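Bring Back the Neighbor's Doorbell
by Joni Peltonen

When I was growing up in Flostham, you could not get through a Saturday afternoon without somebody ringing the bell. It might be the man from across the street with a question about gutters, or a cousin, or a woman my mother knew from choir who had been driving past and saw the porch light. My mother would say "Oh, you should have told me you were coming," and she never once meant it, and out came the coffee and whatever was left of the cake.

I have been thinking about this because last May my own doorbell rang, and my husband and I looked at each other like two burglars. We stood there in the kitchen and whispered! Who could it be? Did we order something? By the time one of us got to the door (me, in slippers), Brenda Riquelme from the corner was halfway down the walk. She had extra rhubarb. She apologized to me four times for bringing me a gift.

I don't blame anybody for how we got here. We all carry a phone, and it seems only polite to send a message first, and then the other person checks the calendar, and then it's three weeks from Thursday, and by then one of the children has a cough. I have friends I love dearly in Groltow, a 46 minute drive, and we have been "finding a date" for longer than it takes to build a garage. A planned visit also grows, somehow. If you know on Monday that people are coming on Saturday, you feel you ought to wash the curtains and roast something. The unplanned visitor gets toast, and is perfectly happy with toast.

My sister tells me I'm being sentimental, and that some people work nights, or are shy, or have a baby who has finally gone down after two hours of walking the hall. She's right about all of it. My mother's open door also meant that my mother was never off duty, and I don't remember my father cutting much cake. So I would like the old custom back with some changes made. Visitors should stay half an hour, unless pressed. Whoever lives there gets to say "today's no good" with no story attached, and men can find the plates as well as anyone.

Since the rhubarb I have been trying it out myself. I've rung Brenda's bell with no excuse at all, and the bell of the Furukawa family, who turned out to have a grandmother with strong opinions on pickling and a dog named Alora who sat on my feet the whole time. Twice I was told it was a bad moment, and I walked home again and it did me no harm whatever. It stings a little on the front step - I won't pretend otherwise - and then it's gone by the mailbox.

Mostly I come home with something in my hand. People can't seem to help it. A few tomatoes, a magazine, a piece of fruit. 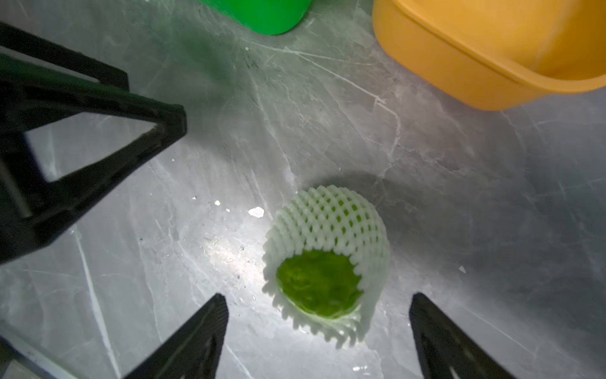
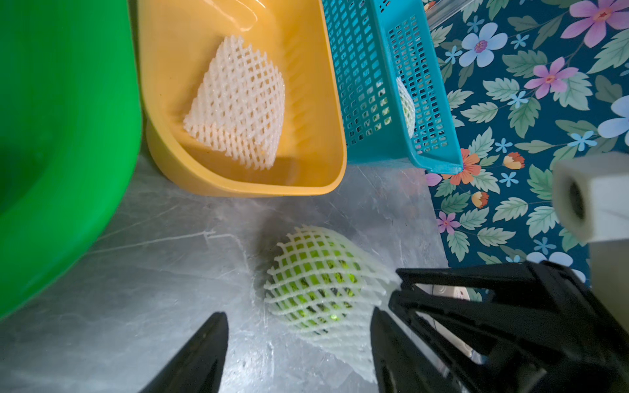 Green fruit comes well wrapped in white foam netting.

What should you do if you'd like people to drop by, but they never do?

Tell them so, out loud and more than once, and then go and ring their bell first. Most of us are waiting for permission, and a neighbor who has seen you on her own front step, a bit awkward and holding a jar of something, has a much easier time walking up to yours. Leave the porch light on, too.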